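Ornness Building, Fellovbridge – Storage Rooms and Service Corridors
Periodic Safety Checklist, October, with inspector's comments

Scope: ground floor and basement, 19 rooms, 2,787 sq ft. Offices and the loading dock are covered on separate sheets.
Key: S = satisfactory, A = action needed, N/A = not applicable

1. Exit routes

1.1 Corridor clear to full width – A
Pallet parked outside Room 4. Moved during the visit. Floor marking is worn through at this point and should be repainted.

1.2 Exit doors open fully from inside – S
East door drags on the threshold but opens with one hand. Monitor.

1.3 Exit signs lit – A
Sign at basement stair out. Battery pack, not the lamp.

2. Fire equipment

2.1 Extinguishers in place and tagged – S
2.2 Access clear, 48 inches in front of panel – A
Carton stack in Room 11 leaves 20 inches. Repeat finding from the spring sheet.
2.3 Fire doors self-close and latch – S
Closer on Room 7 slow. Adjust at next service – no parts needed.

3. Floors and stored items

3.1 Walking surfaces sound – S
Painted floors in fair condition. Minor flaking near the drain in Room 9.

3.2 Cords, hoses and loose equipment kept off the floor – A
Coil hoses and hang them on the wall hooks after use. Cables to be tied and shelved.
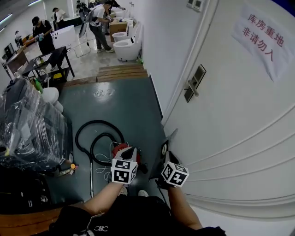

Item 3.2: canister vacuum, hose and white cables on floor.

3.3 Shelving anchored – S
Engelbrecht units in Rooms 2 to 6 checked at top and bottom brackets. One bolt tightened in Room 5.

3.4 Load limits posted – A
Labels missing on two bays. Replacements are in the Tutico binder, rear pocket.

4. Electrical

4.1 Panel doors closed, circuits labeled – S
Circuit 14 still reads "spare" but feeds the sump alarm. Correct the directory.
4.2 GFCI outlets trip on test – S
4.3 Extension cords in permanent use – A
One, Room 8, feeding the dehumidifier. Install a fixed outlet or relocate the unit.

5. Chemicals

5.1 Containers labeled – S
5.2 Safety data sheets on hand – A
Sheet for the floor stripper is out of date.
5.3 Eyewash flushed weekly – A
Log has a gap in September.

Open items go on the maintenance list. Items 1.3 and 2.2 to be closed before the next walk-through.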